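Scuffs, scratches and touching up paint
Bukcombe Household Newsletter, Feb 11, 2020
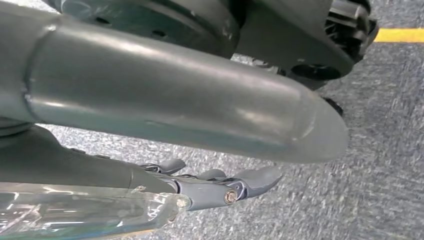 Light scuff marks and faint scratches on a grey surface.

After the October issue, which had a short piece on rust, several readers wrote in about paintwork that is marked but not rusty. Most of the letters were about things that get knocked in daily use: radiators in narrow halls, bed frames, garden chairs, filing cabinets, the bottom panel of a front door. The question was nearly always the same. Can the mark be cleaned off, can it be touched up, or does the whole thing need painting again?

The first job is to find out what sort of mark you have. Wash the area with warm water and a drop of washing-up liquid, rinse it and dry it with a soft cloth. Then run a fingernail across the mark. If the nail slides over without catching, the mark is sitting on top of the paint or is very shallow. If the nail catches, the paint has been cut. A torch held low and to one side helps a great deal, and so does looking at the mark again the next morning in daylight.

Marks that sit on top

When something soft is dragged across something hard, it often leaves a bit of itself behind. Shoe soles do this on skirting boards and suitcases do it on door frames. A pale streak on a dark wall may be nothing worse than plaster dust or paint from whatever was carried past.

Start with the gentlest thing you have. A damp cloth will shift a surprising amount. A white pencil rubber is good on small black marks, and the crumbs brush away. Bicarbonate of soda mixed with water to a loose paste comes next, rubbed on lightly with a fingertip in a cloth. Melamine sponges work well but they are abrasive, and on a satin or gloss finish they leave a dull patch that shows more than the mark did. On matt wall paint they can do the opposite and leave a shiny one. Try one in a corner first.

I would keep white spirit for oil-based paints that have been up for months. It can soften newer ones. Nail varnish remover should stay in the bathroom cabinet.

Shallow scratches

A shallow scratch often looks lighter than the paint around it even when no bare metal or wood is showing. The rough edges of the scratch scatter the light. On gloss and satin paint, a little car polish on a cotton cloth will smooth those edges down and the line will fade. Work along the scratch, wipe off what is left, and look at it from the side. Do it a second time if it is better but still there. After that, stop. You are taking off a thin layer of paint each time, and corners and edges have very little to spare.

Matt paint cannot be polished. If a scratch on a matt wall bothers you, dab on a very small amount of the original paint with an almost dry brush.

Wax crayons of the kind sold for furniture are useful on painted wood that does not get handled much. They are no use on radiators, where the wax softens when the heating comes on, and I have the tea towel to prove it.

Chips and deep scratches

Once the nail catches and you can see a different colour at the bottom of the mark, it wants filling or painting. On wood this can wait for a free afternoon. On steel, particularly outdoors or in a bathroom, it is better done soon.

For a small chip in painted steel you will need fine wet-and-dry paper, metal primer, the top coat and a small artist's brush. The brush in the lid of a touch-up bottle is too big for most chips. Cut the paper into pieces no larger than a stamp and fold one over the end of a lolly stick, so that you rub down the chip and leave the sound paint alone. Wipe away the dust and let everything dry.

Put the primer on the bare metal only. It should sit lower than the paint around it. I use Jirov grey primer, as it is what our local shop stocks, but any metal primer will do if the tin says it can go under the top coat you have. Leave it for as long as the tin says, then add the top coat in thin layers. The usual mistake is to fill the hole with one big blob, which wrinkles as it dries and stands up like a pimple. In my own house 3 thin coats is normal for a radiator chip. Each one takes a minute to put on, and the waiting in between can be spent on something else.

On wood, press a little fine filler into the chip, let it set, and sand it flush before priming. If the chip is on a moulding, shape the filler with a damp fingertip while it is soft. It saves a lot of fiddly sanding.

Matching the colour

Plain whites are harder to match than people expect, and greys are harder still. A grey may lean towards blue, green or brown, and the lean only shows when two of them are side by side. Readers who have kept the tin are in the best position. Anyone who has not should look for a hidden bit of the same paint to take to the shop: the back of a drawer front, the inside of a cupboard door, a flake from behind the radiator.

Wanigasekara Hardware, at the bottom of the hill in Bukcombe, will mix small pots from a sample the size of a coin. They do need it to be flat and clean. They also keep a card of ready-made greys from Remberg, and number 501 is close enough to the grey used on a great many office cabinets that it is worth trying first. I have used it on a cabinet and on the legs of a workbench. The cabinet is a good match and the workbench is slightly too warm, though I only see it with the overhead light on.

Shine matters as much as colour. A patch of gloss on a satin door will catch the eye from across the room even if the colour is perfect. Stir the tin properly before you judge it, right down to the bottom, as the part that makes a paint less shiny tends to settle. A tin that has stood in a shed for years may dry much glossier than it did when it was new if it is only given a quick turn with a stick.

Old paint also changes. Whites go yellow in dark corners, and strong colours fade on the sunny side of a room. Fresh paint from the very same tin can look wrong for this reason, and the only real answer is to paint as far as a natural edge. On a door that means the whole panel or the whole rail. On a wall it means corner to corner.

When to leave it alone

Some things are better left marked. A toolbox, a bucket, the back of a van or the underside of a bench will be scratched again within the month. If the metal is not bare there is no harm in it. A dab of primer on the worst places is enough if it is.

The same goes for powder-coated items such as newer garden chairs and shelving. The coating is baked on and tougher than brushed paint, but touch-up paint does not grip it very well and the repair may peel. Roughen the spot lightly first, and keep the repair as small as you can. If the coating is lifting in sheets, it needs stripping and coating again by a firm with an oven. I was quoted 22 pounds a chair last year for a garden set and decided to live with the chairs as they were.

Please take care with old paint. Houses and furniture painted before the 1970s may have lead in the paint, and it should not be dry sanded. Testing kits are sold in most hardware shops. If the test shows lead and the paint is sound, it is usually safest to paint over it. If it is flaking, get proper advice before you do anything.

Keeping a record

A small notebook in the kitchen drawer will save a good deal of trouble later. Write down the room, the maker, the colour name or number, the finish and the year. Paint a patch the size of a stamp next to the entry. Decant what is left in a big tin into a clean jam jar, filled nearly to the top, and write the same details on the label. Paint keeps much longer in a full jar than in a big tin with a bit at the bottom. Keep water-based paint somewhere that does not freeze. The cupboard under the stairs is fine and the garage often is not.

Mrs T. from Church Lane asks whether felt pads are worth the bother. Yes, on chair legs and behind picture frames. Change them when they go flat or pick up grit. A rubber door stop fixed to the floor is better than one on the skirting if the door has a heavy handle.

Letters about varnish are being kept for the next issue, along with 2 that came in about limescale on painted window sills. Please send any others by post or leave them in the box at Wanigasekara Hardware.

Abdelilah Ait Ali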